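About the Dish Room at Willden School

Willden School serves a midday meal to 298 students, and every dish used at that meal is washed, racked and put away on the premises. The school regards this work as part of its program. Students learn to handle everyday tableware – plates, bowls and drinking cups – with the same care expected of them in class.
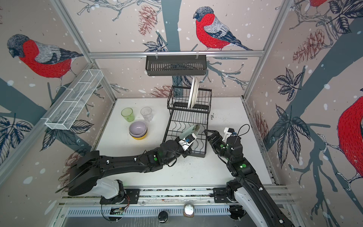 Who is responsible for the dishes after lunch?
Each homeroom takes a turn of seven school days, beginning in September, under the direction of dining staff.

Bowls are placed upside down in the rack, close together at one end. The wavy wires are kept for plates, which stand upright. Students from Allton House and Beyene House follow the same practice, so that any student may take over a rack begun by another.
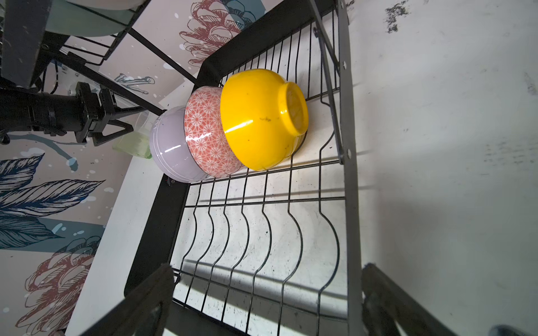

Department of Dining and Home Studies, Walla Campus

The department selects its tableware in mixed colors and patterns. Sets are not matched, and single pieces are replaced as needed. Patterned bowls are used alongside plain ones at every table.

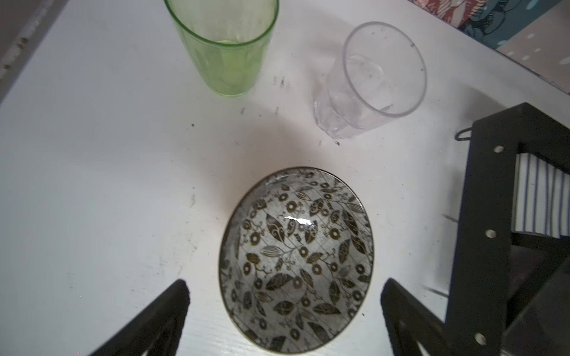

In a letter to the department, one parent wrote that her son now racks the bowls at home before he is asked, and wished to know whether the school would consider teaching him to iron.

Families may visit the dish room by arrangement with the school office, extension 256.

Page last reviewed July 19, 2019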